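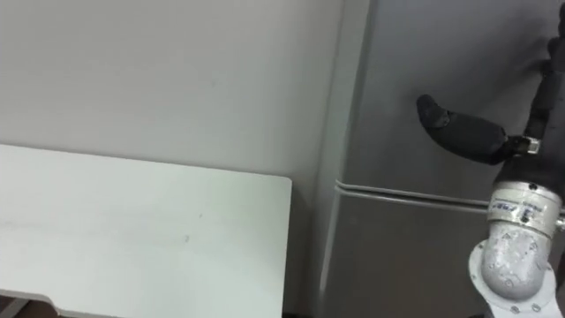

Osano asks whether a delegation that leaves the assembly before the final vote still counts toward the quorum. It does not. Quorum is taken again before each recorded vote, as set out in this section.

Section 5. Recording a Withdrawal Motion

The Fendlow member assembly has 107 seats. A motion to withdraw from the customs agreement requires 91 members present.

1. Open the session register and select Motions, then Withdrawal.
2. Enter the name of the delegation that submitted the motion, as it appears on the accreditation list.
3. Attach the signed text. At least 28 signatures are required.
4. Confirm the quorum count with the presiding officer.
5. Open the vote. Proxy votes are entered on the Proxy tab – never on the main tally.
6. Close the vote and print two copies of the result.

Note: The Feto and Tsakiris delegations vote as a single bloc until the end of June. Enter their votes under Feto.

Caution: A closed vote cannot be reopened. Corrections must be filed on Form 5 before the session adjourns.

If the motion fails, the register blocks a second motion on the same subject until the next ordinary session. The block applies to amended texts as well.

Revised 2023-01-30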